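Skarley Growers > Fruit and Veg > Feeding and Watering
30th November, thread started by Gordon Morin

gmorin
Has anyone tried the Priritz slow-release pellets on garlic in pots? The leaflet claims one feed at planting sees you through to lifting. I paid for 300 grams and I have my doubts already. Garlic sits there all winter doing next to nothing, so what exactly is it eating?

mavis_obi
I used them on six pots last year and left six without. Same cloves, same compost. When I lifted them in August I couldn't have told you which was which. Draw your own conclusions.

carvalho_plot
Disagree with Mavis. Twelve pots isn't a trial. I've had the pellets in for three seasons and my bulbs are bigger than they were before.

mavis_obi
Bigger than before, in different weather, with different seed garlic? You moved up to the top beds in that time as well, if I remember right.

carvalho_plot
I did, but the pots are still pots.

gmorin
What size pots? Mine are pretty small and I'm wondering if that matters more than any feed.

gokeck
It does. Get them into something deeper and stop fussing. A handful of chicken manure pellets in spring does the same job for a lot less money. I don't believe any feed lasts that long outdoors with the rain we get.

carvalho_plot
Chicken manure brings every fox for miles. No thanks.

gokeck
Never had a fox in mine. Slugs, yes.

gmorin
Right. I'll put the pellets in half of them and leave the rest plain, seeing as I've bought the things. Not expecting much. Mavis, did yours get any rust?

mavis_obi
A bit, in May, on both lots. So the pellets don't stop that either, whatever it says on the bag.

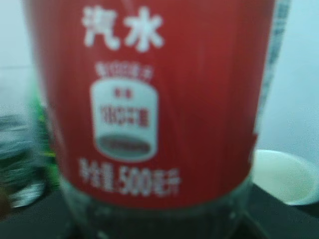 Red label on a bottle of soda, close up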